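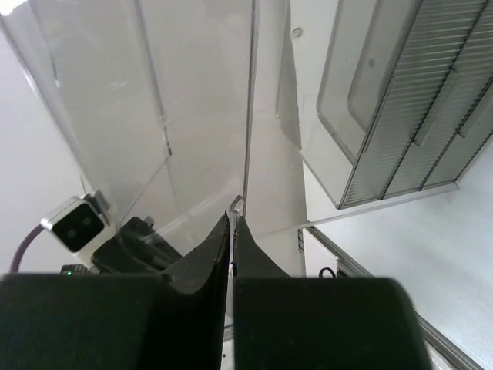 Fig. 1 (item 2). Clear acrylic sheet with vertical rim; white two-lens unit and purple cable at left.

Novus Workshop, Fittings Group
Minutes of meeting, 27/05/2025

Present: Veerle Mulder (chair), Sem Mertens, Femke De Graaf, Reet Grīnberga (minutes)
Apologies: Willy Postma

1. Minutes of the previous meeting
Approved with one correction. Under item 4, "polycarbonate" should read "acrylic" in both places.

2. Condition of the acrylic
SM referred to Fig. 1. The sheet is clear but slightly hazy. Faint scratches are visible, with a few whitish smudges near the middle. SM considers the scratches too shallow to justify replacing the sheet. He has not measured them.

FDG asked whether the smudges are residue or damage to the surface. SM could not say from the picture. A damp microfiber cloth and mild soap will be tried first. If the marks remain, plastic polish will be tested on an offcut before it is used on the sheet.

Agreed: no alcohol, ammonia or window spray on any acrylic in the room. Paper towels are to be moved away from the bench.

RG asked for the seams to be treated as a separate job. Wiping across them can drag dirt into the joint. Cloth strokes are to follow the edge, and the seams are to be finished with a soft brush.

3. Quotes for a spare sheet
Two quotes received. Pallstead: 1,258 for a cut set, edges polished, delivery included. Collado: lower price per sheet, edges saw-cut only, collection by us. VM prefers Pallstead on edge finish. FDG noted that the Pallstead quote leaves the protective film on one face only. FDG will ask for film on both faces and for the price to be held until the end of June.

No order to be placed before the cleaning result is known.

4. Cables and small items
FDG reported on cable routing at the acrylic. The purple cable leaves the left side of the white unit and bends down. She would like a clip at the bend, so that the cable cannot rub on the plastic. SM to fit an adhesive clip and check that the cable still has slack.

The green LED on the black base is lit in Fig. 1. RG asked that the base stay clear of cloths and spray bottles during cleaning. Agreed.

5. Wall behind the acrylic
The white wall makes haze hard to judge by eye. SM suggested holding a dark card behind the sheet for inspection. A card of 70 cm on the long side is in the paper store. Agreed for the next check. Repainting was raised by WP in writing and deferred.

6. Actions
SM: clean the sheet, soap and water only, and report. Fit cable clip.
FDG: write to Pallstead on film and price. Thank Collado and keep the quote open.
RG: label the cloths "acrylic only" and put 5 in the top drawer.
VM: send WP these minutes and ask for comments on item 5.

7. Any other business
The Culard adhesive in the cabinet is past its date. SM to dispose of it. No replacement until a joint needs work.

Next meeting: in June, after the cleaning report. Meeting closed.

Related items
Cleaning instructions for clear plastics, rev. 7
Pallstead quote, cut set
Collado quote, saw-cut sheet
Adhesives cabinet: contents list
Fittings Group: previous minutes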